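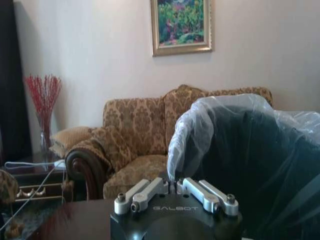

Unit 3: Automation in Housekeeping Work

Department of Hospitality Operations, Lindstead College
Course handout, revised 22/06/2021
Instructor: Valter Abreu

3.1 Purpose of this unit

This unit looks at what happens to housekeeping jobs when part of the daily cleaning round is given to a robot. Students should read it together with the job description for a lounge attendant, handed out with Unit 2. The unit does not cover floor-cleaning machines, which are treated separately in Unit 5.

The main case is Marinho House, a residence with 303 furnished suites operated by the Vikumar group. The housekeeping department employs almost 190 people across all shifts. In January the department began a trial called Jikau, in which selected sitting-room tasks were assigned to a two-armed robot. Attendants remained in charge of each suite and signed for it at the end of the round.

3.2 Dividing the work

Before the trial, one attendant completed a sitting room from start to finish. The work order listed the room as a single job. For the trial, the order had to be broken into separate tasks, each with a named person answerable for the result. Tasks were placed in one of these groups:

Assigned to the robot: clearing small items from tables, moving waste bins.
Shared: straightening throw pillows, returning objects to their usual places.
Kept by the attendant: dusting carved wood and picture frames, care of upholstery, all handling of guest property.

The shared group caused the most disagreement. Attendants reported that they often did these tasks twice, once by habit and once when checking the robot's work. Supervisors had expected the shared group to shrink over time and had not set aside hours for it.
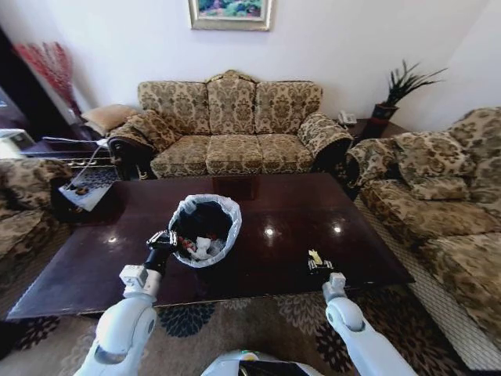 Photo: V. Abreu, course archive. For classroom use only.

Moving a waste bin is a useful task to study because it looks simple on a work order. The robot must take hold of the bin by a part that will bear its weight, and a bin that stands on a polished table must be lifted clear and never dragged. The liner is folded over the rim, so a grip near the top may pull it loose. A low grip, as in the photograph, leaves the liner alone. Experienced attendants make such choices without stopping to think, and few of them had ever been asked to put them into words. During the trial they were interviewed in pairs, and their answers were written into the task sheets. The time spent on interviews was paid at the training rate. Students should note that this was agreed only after the staff representatives raised it.

3.3 Changes to the attendant's role
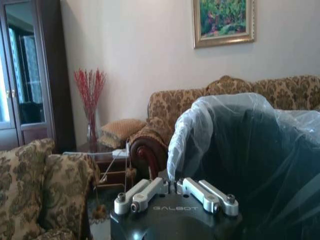
Responsibility for damage was the first subject raised by attendants when the trial was announced. Under the old rules, the person who signed for a suite answered for anything broken in it. The rule was changed so that an attendant answers only for tasks in the shared and kept groups. This in turn required a plain record of what each room contained before work began. A sitting room such as this one holds a tall glass vase of dried branches on a side table, and beside a thin cord running down toward the floor. Both are listed on the room record as items to be checked by a person before the robot enters. Furniture under plastic sheeting is also listed, as loose folds can catch on a moving arm.

Checking and recording now take up a larger share of the shift. Some attendants welcomed the lighter lifting. Others stated that they had less time for the parts of the job they considered skilled. Pay grades were not changed during the trial, and the matter was left to the next yearly review.

3.4 Assignment

Write a task sheet for one shared task in a furnished sitting room, 2 pages at most. State who begins the task, who checks it, and who signs for it. Attach a short note on how the sheet would change the working day of the attendant concerned. Submit the work to the department office before the Unit 4 seminar.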